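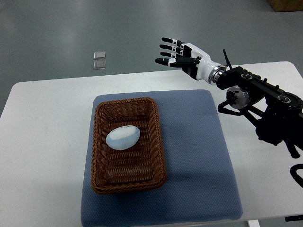

Border (basketry)

In basketry, a border is the finished upper edge of a basket, tray or lid. It locks the ends of the upright stakes so that the weave below cannot work loose, and it sets the final shape of the mouth. The border takes most of the wear when a basket is lifted, dragged or stacked, and is often the first part to need repair.

The word is used mainly for stake-and-strand work, in which the stakes themselves are turned down and woven into the edge. In splint and plaited baskets the edge is usually made by lashing separate hoops or strips to the top of the sides, and the term rim is more common. In ordinary speech the two words are used for either kind.

Terms

A stake is an upright rod forming part of the frame of the side. A weaver is a rod worked in and out between the stakes. The last few rows before the border are often waled, meaning that three or more weavers are used together to form a tight band. This band, the top wale, holds the stakes at an even spacing while they are being bent.

Pricking down, or kinking, is the bending of each stake at the point where it leaves the wale. In willow the bend is made with the thumbnail, the back of a knife or round-nosed pliers. Cane bends more readily and is seldom pricked.

Materials

Willow borders are made while the rods are damp and pliable. Rods that have dried crack at the bend, and rods soaked for too long lose their bark or become greasy to handle. Centre cane, the inner core of the rattan palm, needs a shorter soak and can be wetted again during the work. Sea grass, rush and paper cord are used for soft borders, often over a core of stiffer material.

The length of stake left above the wale depends on the pattern. A simple trac border in fine cane needs little more than the width of a hand. A heavy plaited border in willow may use most of the free length of the rod, and extra rods are laid in at the start to carry the pattern round to the join.

Types

Trac border. Each stake is bent over and passed in front of and behind its neighbours in a fixed order before the next is taken up. It is quick to work and lies flat, but gives little strength. It is used on trays, light cane goods and the feet of round baskets.

Rod border. Several stakes are turned down at the start, and one upright is brought down beside a working rod at each stroke. Borders of this kind are named by the number of rods first laid down, the three-rod and four-rod forms being the most common. The result is a firm edge with a roped look.

Plaited border. The stakes are worked in groups as a flat or rounded plait lying along the top of the side. More material is used than in a rod border and the edge is thicker.

Follow-on trac. A second, smaller border is worked below or inside the first with the ends that remain, to cover cut tips or to thicken the edge.

Scalloped border. Stakes are bent over in open loops and pushed back into the weave. It is decorative and catches easily on other objects.
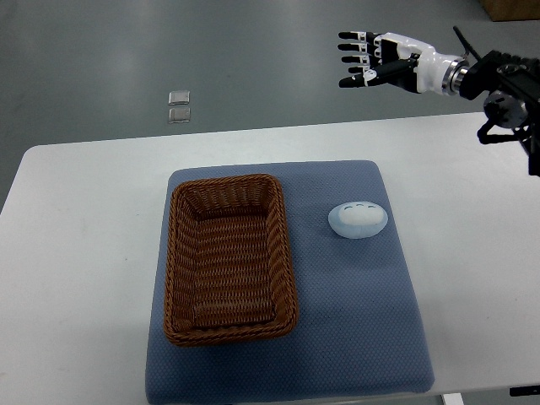
Corners

On round and oval baskets the stroke does not change from start to finish. A rectangular basket needs extra care, as the spacing between stakes opens at each corner and a plain stroke carried across the gap tends to cut inside the line of the weave. Makers deal with this by setting an additional stake at the corner, by packing the bend with a short length of rod, or by rounding the corner enough for the stroke to pass without a break. A thick rolled braid carried along all four sides, as on the brown wicker basket shown on the padded mat, makes a bulky edge in relation to a small basket. Square work in willow is normally done in a screw block, a wooden clamp that holds the base sticks parallel while the base is woven.

Joining

The join is the point where the last stakes are threaded under the first. In a rod border the first strokes are left slightly open so that the closing rods can be passed through them with a bodkin. A sound join follows the pattern in full and is hard to find by eye. Common faults are a dip in height, a missed stroke, and a closing rod cut before it has been drawn tight. After the join is made the border is tapped level and the ends are trimmed on the slant, each resting against a stake.

Repair

Damage is usually confined to a short length. The broken rods are cut away and new stakes, sharpened at the butt, are driven down beside the old ones to the depth of several rows of weave. The pattern is then followed across the gap. Where more than a quarter of the edge is lost, it is generally simpler to cut off the whole border, stake up afresh and work a new one. Matching the colour of old willow is difficult, and new work remains visible for some years.
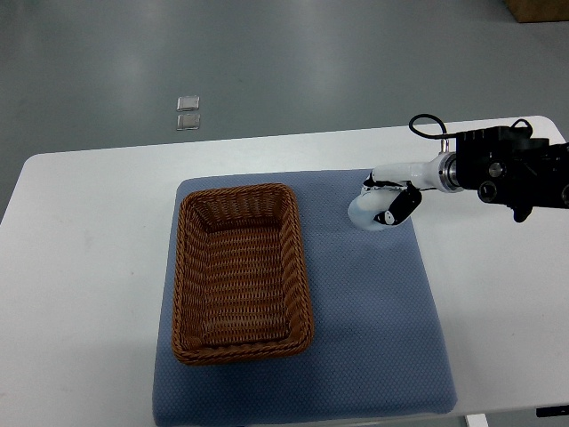 Collections and study

The Marchand collection at Wastthorpe holds 787 baskets and fragments, of which 613 have a complete border. A handlist compiled by Valter Azevedo sorts them by stroke and direction of working, and treats the join as a separate feature. The Drondness sample boards, formerly used for teaching apprentices, show partly worked borders fixed at successive stages. They were moved to Trokness when the workshop closed and can be seen there on the first Saturday in May.

See also

Waling
Randing
Coiled basketry
Screw block
Centre cane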